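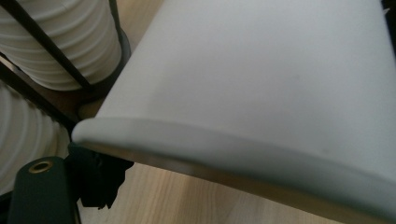
Peadar Heffernan argued, in response to the earlier report on this work, that open holders should have been left out of the inventory altogether: people buy them for show, he wrote, and what is kept in them says little about what gets used. The objection concerns the sampling rule set out in Section 4, and it is taken up before the results for holders are given.

4.3 Open holders and the items beside them

The inventory covered 404 items of tableware and small kitchen storage in 14 homes, all in the Tondley area. An item was counted as held if its weight was carried by a rack, ring, hook or tray made for the purpose, and as free if it stood directly on a shelf or counter. Items inside a closed cabinet were coded separately and are not treated in this section. Where a holder carried stacked items, each item received its own entry, with the level noted from the bottom up. Figure 4 shows two ribbed white items kept one above the other in a dark metal rack.

Heffernan's point would carry weight if held items had been left in place between visits. The residents' use logs do not support this. Held items were entered in the logs in all but one of the homes, and the upper level was used more often than the lower in every home with a two-level holder. The home without entries, coded Medrano in the data tables, kept its holder in a hallway. It was retained in the counts and dropped from the comparison of levels.

Surface form was recorded in two classes, smooth and ribbed. The ribbed class took in any item with raised horizontal bands over most of its side wall, whatever its material. Material was not used as a variable. Glazed ceramic and matte plastic were confused too often by the two coders working from photographs, and agreement did not improve after a second round of training.

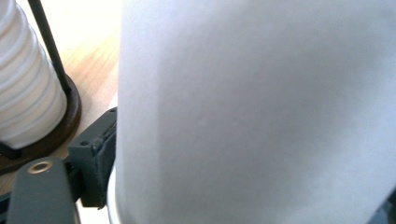 Clearance between a holder and its nearest free neighbor was the measure that caused most difficulty. The coding sheet asked for the shortest horizontal distance between the two, which assumes that a holder has a single outline. Many do not. In Figure 5 the outline near the tabletop would be that of the round dark brown base, whereas higher up a thin black rod runs diagonally past the ribbed item and becomes the part to measure from. Coders given the same holder therefore returned different values depending on the height they chose. The rule was changed to the widest point of the base, and all earlier sheets were measured again.

Under the revised rule, free items with smooth walls stood closer to holders than ribbed ones did. The difference was small and was not found in homes where the counter was less than one shelf deep. Two product types, entered as Zarex and Vokham in the tables, account for most of the holders with a base wider than the rack above it. Removing them reduced the difference further but did not reverse its direction.

Time of day had no effect on clearance. Visits in July were made between 9 a.m. and 5 p.m., so evening use is represented only through the logs. Section 5 compares these values with those for items on open shelves.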